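Nameo opening trainer – has anyone's grade moved because of it?

Club Chess Forum > Improvement and Study
Started August 2026

backrankbertie wrote: 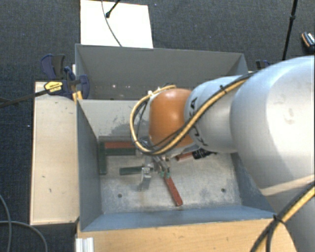

I've been paying for Nameo since the spring and I'd like to hear from people who aren't on commission. The site says players who finish the "Marinescu Path" gain an average of 294 rating points. I've done the lot for Black, 577 positions on the Caro-Kann alone, and my rating has gone up by seven. Seven! I could do that by beating one junior on a bad day. The trouble as I see it is that every branch gets sent off through some side line and brought back to where it started by a different move order, so my repertoire now looks like that yellow cable, slanting down in a sensible way and then going all round the orange joint and back over the top of it. I know three routes into positions I have never had on a board. Meanwhile I lost twice at Trunitz in rook endings that any decent book covers in the first chapter. Has anyone stuck with it and seen a real result?

fianchetto_fred wrote:

Average gain of 294 over what period, and starting from where? If half of them are beginners who learned to stop hanging their queen, you'd get that figure from a deck of cards.

backrankbertie wrote:

It doesn't say. There's an asterisk and the asterisk goes to a page about cookies.

norwood_second_board wrote:

I'll stick up for it a bit. I use it for White only, fifteen minutes in the morning, and I come out of the opening with more time on the clock than I used to. For me that's worth the money. We play a slow league at Norwood but I was forever burning half an hour by move twelve and then blitzing the part that mattered.

No idea about 294 points. I never believed that and I didn't buy it for that.

pawnstorm wrote:

More time on the clock to do what, though? I'm not being rude, I'm asking. Have your results gone up?

norwood_second_board wrote:

Slightly. I drew a few I would have lost.

pawnstorm wrote:

"Slightly" and "a few" is what everyone says about every course. I said it about the last three I bought. You spend money, you pay more attention for a couple of months, you play a bit better, then it wears off and there's a sale on the next one.

quietmove wrote:

What line are you playing against the Advance? Asking because the Nameo file gives 3...c5 as the main choice and I think it's a daft thing to give club players. After 3.e5 c5 4.dxc5 you have to know what you're doing or you are just a pawn down. 3...Bf5 is perfectly good, and you can play it on general sense if you forget.

backrankbertie wrote:

3...c5, yes. I had it at Trunitz in round two. He took on c5, I played 4...e6 as per the file, he played 5.Be3, and I couldn't remember whether this was the one where the knight goes to h6 or the one where it goes to e7. Picked wrong, spent forty minutes being miserable, got the pawn back and then lost the rook ending. So in fairness to Nameo they didn't lose me that game. They just made sure I was tired for the bit where I did.

quietmove wrote:

Both knight moves are playable there. The engine barely cares. That's my complaint about the whole thing: it marks you wrong for a playable move because it isn't the file move, and after a while you stop asking what the knight is for.

fianchetto_fred wrote:

This. I had the free trial and got a red cross for a move that the engine rates as equal to the "correct" one. Wrote to support and was told the Path is "curated". By whom?

zwischenzug77 wrote:

Bit of a pile-on here. You can switch that off. Settings, then Drill, then "accept near-equal moves". I agree it should be on from the start. I went through the Marinescu Path last October and I've put on a fair bit since then, but I also joined a second club and started playing twice a week, so I can't tell you which did it. I suspect the second club.

The other thing is that 577 positions is the full file. You aren't meant to learn all of it. There's a short version.

backrankbertie wrote:

Where? It told me I was on a streak and gave me the next lot. I never saw a short version.

zwischenzug77 wrote:

Top of the course page, little drop-down that says "Depth". Default is Full.

pawnstorm wrote:

Of course it is. Full takes longer and you pay by the month.

zwischenzug77 wrote:

Or most people who buy an opening course want all of the opening. I would have been cross if I'd paid and got a cut-down one.

pawnstorm wrote:

Fair enough, that's possible. I still think my version is likelier.

norwood_second_board wrote:

Bertie, how many of those positions have you had in a proper game? If you've got your scoresheets you could go through and check. I did that with my White file and threw most of it out. What's left is short and I know it.

backrankbertie wrote:

Went through this season's games last night. In the Caro I followed the file past move eight in 2 of them. The rest of the time my opponent played the Exchange with Bd3, or the Two Knights, or something from the back of a pub. In both of those long ones I was fine out of the opening.

So I suppose it works when it comes up, and it doesn't come up.

quietmove wrote:

Exchange with Bd3 is half of all club Caro games. What does the file give you on it?

backrankbertie wrote:

Very little. There are more positions on the Fantasy than on the Exchange. I have had the Fantasy once, against my brother-in-law.

fianchetto_fred wrote:

Cancel it. Get a book on rook endings and a second-hand one on the Exchange structure, and play through the games with a real board.

zwischenzug77 wrote:

I'd try the short version for a month first, with the near-equal setting on. You've already paid for the time it took to learn it.

backrankbertie wrote:

Paid up to the end of next month so I'll try it on short until then, and I've dug out the endings book as well. If the rating goes up I won't know which it was, will I.

pawnstorm wrote:

No, but Nameo will put you in the average either way.

quietmove wrote:

Post the Trunitz rook ending if you've got the moves. I'd like to see where it went.

backrankbertie wrote:

Will do, need to find the second sheet. My handwriting goes off a cliff after move forty.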